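Gezer Brow Lamination and Tint Kit, Professional Size
Item 1202
Sold by Kedwood Beauty Supply

The Gezer kit holds what a licensed brow artist needs for lamination and tinting, apart from water, towels and a light. It is made for salon and home studio use. One full kit covers 88 lamination services when the sachets are used as directed. Price: $300. Refill packs are sold separately.

What is in the box

Lifting lotion, step 1, single-use sachets
Setting lotion, step 2, single-use sachets
Conditioning oil, one bottle with dropper
Cream tints in light brown, medium brown, dark brown and graphite
Developer for cream tints
Glass mixing dish
Disposable brow brushes and micro applicators, 1000 pieces mixed
Printed timing chart for fine, medium and coarse hair

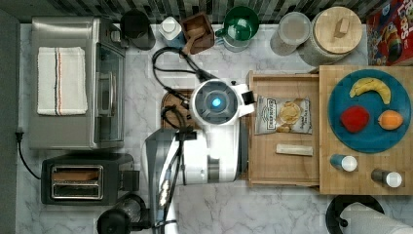 Folded towel on the toaster oven, marble counter.

Timing and use

Clean the brows with an oil-free cleanser and dry them fully. Apply step 1 from the root to the middle of the hair and keep it off the tips. Fine hair takes the shortest time on the chart. Hair that has been tinted in the last month should be timed as fine hair, whatever its thickness. Wipe step 1 off with a dry pad before step 2 goes on.

Tint goes on after step 2, never before. Mix it fresh in the glass dish and throw out what is left. Do not use a metal dish or spoon with the developer. Finish with the conditioning oil and ask the client to keep the brows dry for 24 hours.

Patch test

Do a patch test behind the ear or inside the elbow 48 hours before the first service. Repeat it if the client has not been in for six months. Do not use the kit on broken or sunburned skin, or on clients using retinol near the brow. 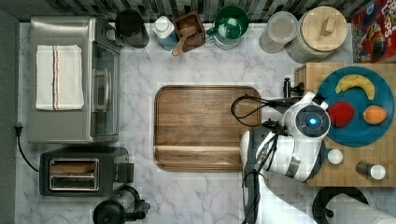 Cutting board and small appliances on a marble countertop.

Storage and shelf life

Keep sachets below 77 F and out of direct sun. Unopened sachets last 18 months from the date on the foil. Opened sachets are used the same day. Tint tubes last six months after opening if the cap is wiped and closed tightly.

Training

The kit does not include a course. Buyers who are new to lamination can add the Ininside online class at checkout. State rules on who may offer the service differ, so check with your board first.

Shipping

Orders leave our Urnholm warehouse in two business days. Opened kits cannot be returned. Damaged boxes should be reported within a week of delivery.
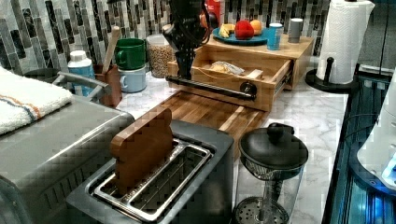 Can I use the Gezer lotions for a lash lift?
The lotions are made for brow hair only, so please order the separate Gezer lash set for lifts.

Page updated June 7, 2020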